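Notebook – glassware, May

Started this entry at the bench and finished it at home with a cup of tea, so forgive me if it wanders a bit. I want to get the small-beaker business down on paper before I forget what we decided, and because whoever picks this notebook up next month will otherwise wonder why half the shelf has been moved to the other side of the room.

The short version is that we are going through all the small glass beakers, one at a time, and sorting them into ones we trust for rough volumes, ones we only use for holding things, and ones that go in the broken glass bin. I had put this off for a good long while. The list from the last go-round says 136 pieces of small glassware altogether, flasks and cylinders included, and I got to the end of the morning with 40 of them looked at properly, which I was pleased with. Cameron Stubbs thinks I am slow. Cameron is probably right, but I like to look at a rim properly, and then look at it again.

The black cloth was a good idea and I'd like us to keep it. It's the one with the wavy hem that used to go over the display table at the Merdale open house, and it had been folded up in the drawer under the balance ever since. Clear glass on a pale bench is miserable to look at, you squint and tilt your head and still miss the little nicks by the spout. Against black, every edge stands out, and so do the white markings, which on some of our older pieces have gone pretty thin. Please shake it out before putting it away, and please don't iron it – I tried that once and it came up shiny in a big patch that took two washes to get rid of.

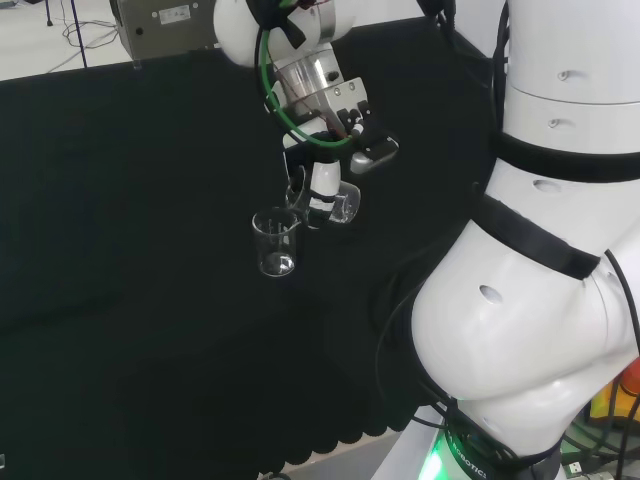 Two of the small beakers against the black cloth, one turned on its side with the spout to the left.

What I'm looking for, in the order I look: the rim first, all the way around, then the spout, then the bottom edge, then the markings. The spout is where nearly all the trouble is. People knock it on the tap when they rinse, and a chip there is easy to miss and very easy to cut a finger on. For the bottom I set the beaker down on a flat tile and give it a gentle push with one finger to see if it rocks. A rocker isn't dangerous on the bench but I don't want one on the hot plate, so those get a dot of red tape and go with the holding-things pile.

A word on the markings, and I know I go on about this. The lines on a beaker are a rough guide and no more than that. I still find people measuring out buffer in one and writing the number in their notes with a decimal point after it! If you need the volume, use a cylinder, and if you really need it, use a pipette. I would like to type that up and stick it on the cupboard door, but Cameron says there are already too many things stuck on the cupboard door, and I have to admit the one about the fridge is from before either of us worked here. 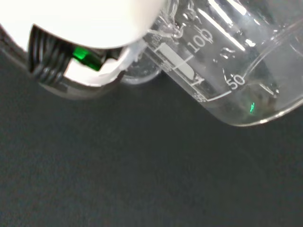 For checking the 100 line I've gone back to the old way, filling by weight on the balance with water that has been standing in the room overnight. Tare the dry beaker, fill until the water sits on the line with your eye level with it, write down the weight, empty, dry, and do it again. Two fills each. If the two don't agree fairly well with each other I do a third and blame myself before I blame the glass. I've ruled up a page at the back of the notebook with columns for all this, and I'd be grateful if everybody used the same columns, even if you think of better ones (tell me, and we'll change them when this batch is finished).

Washing. We ran out of the Brulon detergent partway through and I opened the Rutness one instead. It rinses off more slowly, so give it an extra rinse, and then the last one with the purified water as always. Don't stack beakers inside each other on the rack, no matter how full it gets. I pulled apart a stuck pair last week and was holding my breath the whole time. 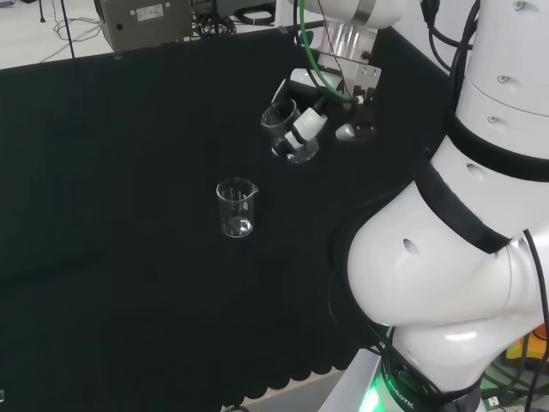 Storage, then. Small beakers are moving to the low shelf by the window, spouts all facing the same way, upright, with the shelf liner underneath. The Ostrowski catalog has a liner with raised dots that I like the look of, but we still have most of a roll of the old stuff and I'd sooner use that up first. Drawer 34 is now free, and I've put the stirring rods in it for the time being.

Still to do: the rest of the beakers, then the flasks, then the cylinders. We need red tape, more lint-free wipes, and a pencil that stays by the balance. I left the page open at the next blank row with my ruler on it, so just carry on from there, and initial each line as you go.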